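4.3 Laying the Cloth and Setting the Round Table

This section applies to the Hovodska round table and the Kudex checkered cloth. Read section 4.2 (leveling the feet) before starting. The tabletop must be clean and free of crumbs.

1. Unfold the cloth on a flat surface and check both sides for pins, tags and loose thread.

2. Find the center of the cloth by folding it in quarters. Press the corner of the fold lightly with a thumb to leave a mark.

3. Place the mark over the center of the tabletop and open the cloth one fold at a time.

4. Measure the drop at four points. The drop should be the same at each point, within 7 mm. If it is not, lift the cloth and reposition it. Do not drag it by the hem.

5. Smooth the surface outward from the center with the flat of the hand.

Note: The red-orange and black checks make a skewed cloth easy to detect. Sight along one row of checks from the edge of the table. The row should run straight across the top.

Caution: Do not iron the cloth on the table. Heat damages the finish under it.

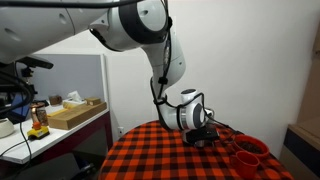 Bowls are set only after the cloth is smooth. A bowl with a wide rim, such as the red Jin bowl, goes to one side of the table so that the middle stays clear for plates.

6. Lower the bowl straight down onto the cloth. Sliding it will pull the fabric into ridges.

7. Keep the foot of the bowl at least 40 mm from the table edge.

8. Fill the bowl with dry pieces in a shallow layer, well below the rim. The recommended load is 243 g.

9. Check the cloth around the bowl and smooth it again if needed.

Caution: Do not put hot bowls directly on the cloth — use the cork mat (part 131).

Removal is the reverse of the above. Take off all bowls first, fold the cloth toward the center to hold any crumbs, and shake it outdoors. For washing, see the Cletotus care sheet packed with the cloth.

Revised December 19, 2023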